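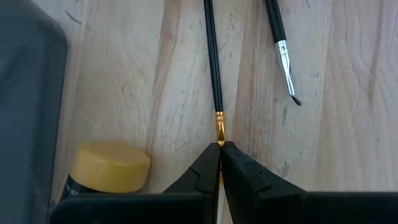 Gripper code grows teeth, and a page on paintbrushes

Filed under: Workshop, Standards

Hedard has put out the second edition of its good practice code for small robot arms, the kind that sit on a bench and pick things up. The first edition ran to 80 clauses. The new one runs to 164, and anyone hoping the extra pages would be padding will be disappointed to learn that most of them tell you to do something.

The code is voluntary, in the sense that you can ignore it and then explain yourself to your insurer. It covers shared benches in schools, makerspaces, repair shops and small labs, where an arm may spend the morning on screws and the afternoon on art supplies, and where the person at the next stool is likely eating a muffin.

The part getting the most attention is Section 6, "Slender and Tapered Objects." Paintbrushes get a full page. So do pencils, knitting needles and thermometers, but the paintbrush page is the one people keep forwarding to each other, partly for its tone. "The operator shall decide which end of the brush is the working end," reads clause 6.4, "and shall record the decision."

Anyone who has watched a working group argue will recognise the scars. Under the first edition, a gripper was to hold an object "at a suitable place." Under the second, a brush may be held by the handle, by the ferrule or close to the head, but the choice has to be written down before the run starts, and the gripping force set to match. Holding near the head is allowed for sorting and moving. It is discouraged for anything involving actual paint, a point on which the hobbyists and the safety people are said to have agreed in under a minute, their only such moment.

Other changes worth knowing about:

Loose items. Tools waiting their turn must lie clear of the one being handled. The draft called for a fixed distance. The final text says "a visible gap," after a long exchange over whose ruler to use.

Containers. Jars and bottles within reach of the arm are to have their lids on unless the task needs them off. Several readers asked whether this really had to be said. Hedard's reply, printed in the notes, is one word long.

Bench surfaces. Scuffs and old stains are fine. The first edition asked for a "clean and unmarked" surface, which ruled out every workbench in the country and a fair number of kitchen tables. The new wording is "sound, level and dry."

Logs. Each run needs a record of the object, the grip point, the force setting and the name of whoever was standing closest to the stop button. A paper notebook will do. A whiteboard won't, as it tends to get wiped by someone planning a barbecue.

The draft drew 2701 comments, a record for Hedard and a surprising result for a document with an appendix on bristles. A good share came from users of the Starkia bench arm, who wanted to know if their existing force presets would still count. They will, provided the presets are labelled with something more useful than "soft," "softer" and "Dave's." Sayce, which sells replacement fingertips, asked for worn tips to be checked after every 80 hours of use, and got it. The fact that Sayce sells replacement fingertips was noted in the minutes.

Not everyone is happy. The Ferance Makers' Centre, which trialled the draft over the winter, says the record keeping is heavy going for a place that opens three evenings a week. Its submission pointed out that under the draft rules, moving one brush from one side of a table to the other took four minutes of gripping and eleven of paperwork. The final version trims this by letting similar objects share a single log entry. "Similar" is defined in clause 2.9, then again, a bit differently, in clause 7.1. Hedard says a correction is coming.

The new edition applies from June. Workshops that signed up to the first one have until the end of the year to switch over, and can use either code in the meantime as long as they don't mix clauses. A short checklist for the wall is available on request from the Hedard office. It is nine pages.

Comments on the correction to clause 7.1 are open now and close at 5 pm on the last working day of the month.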